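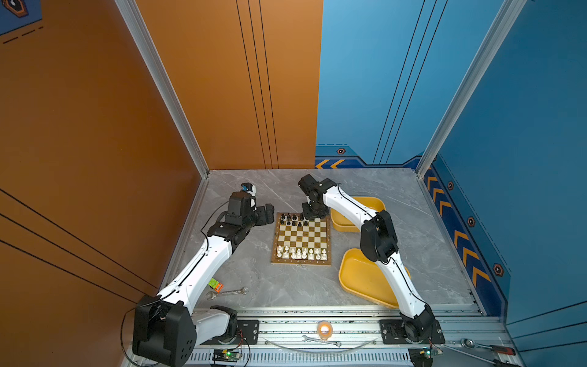

Heledd Bowen은 배우 소개 글에서 대표작만 남기고 단역을 빼 버리면 정작 옛날 드라마 팬들이 찾는 이름이 다 사라진다고 편지에 적어 보냈습니다. 맞는 말씀이라 이번 판부터는 "손님 2", "전화 목소리" 같은 배역도 그대로 살려 두었어요.

Gollora 출연진 데이터 안내

Gollora는 텔레비전 드라마와 단막극의 출연 기록을 한 줄에 하나씩 정리한 자료입니다. 지금은 작품 54편, 배우 307명, 출연 기록 2,602건이 들어 있습니다. 처음에는 연속극 Millgate 한 편만 정리하려던 것이, 겹치는 배우를 따라가다 보니 이렇게 불어났네요.

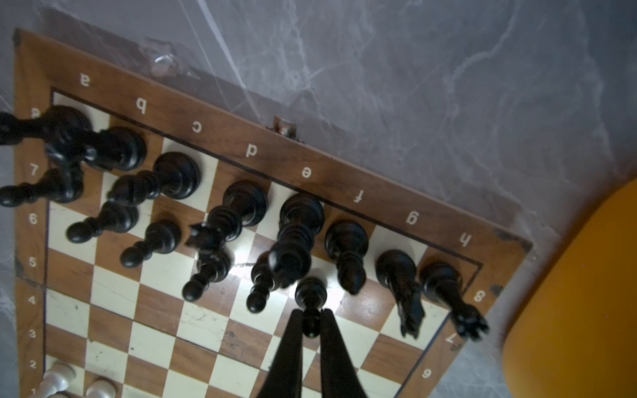
배역 이름은 방영 당시 자막의 표기를 따릅니다. 같은 배우가 회차마다 다른 이름으로 올라온 경우에도 고치지 않고, 대신 person_id로 묶어 두었으니 안심하고 검색하세요. 각 기록의 위치는 작품 기호와 회차로 적는데, 체스판 테두리의 a부터 h까지 글자와 1부터 8까지 숫자로 칸을 찾는 것과 같은 식이라 금방 손에 익으실 거예요. 예를 들어 g12는 Gittins 12회입니다.

파일 구성
people.csv: 배우 이름, 다른 표기, 활동 시기
titles.csv: 작품 제목, 방영 시기, 작품 기호
credits.csv: person_id, 위치, 배역, 자막 순서
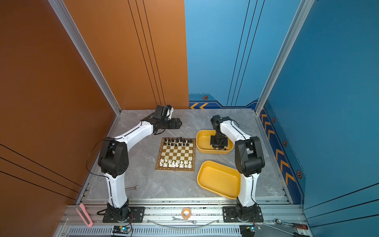 그림 3. 대리석 무늬 바닥과 앞쪽의 로봇 팔 두 대

빠진 부분
Skarent 초기 회차는 끝자막이 잘린 녹화본밖에 구하지 못해서 49건의 배역 칸이 비어 있습니다. 짐작으로 채우느니 비워 두는 편이 나중에 고치기 편하더라고요. 혹시 집에 오래된 테이프가 있으시면 꼭 좀 알려 주세요, 정말 반갑게 받겠습니다!

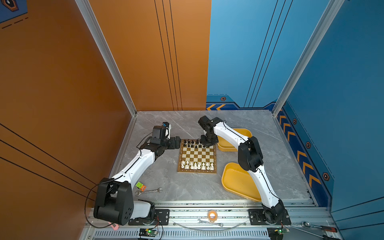 고칠 점 알리기
틀린 곳을 찾으시면 위치와 올바른 표기, 그리고 확인하신 자료를 함께 적어 보내 주세요. 접수한 내용은 수요일 저녁마다 모아서 반영하고, 다음 판은 11월에 올릴 예정입니다. 동명이인이 섞인 것 같을 때는 확실하지 않아도 괜찮으니 person_id만이라도 남겨 주시면 제가 천천히 찾아보겠습니다.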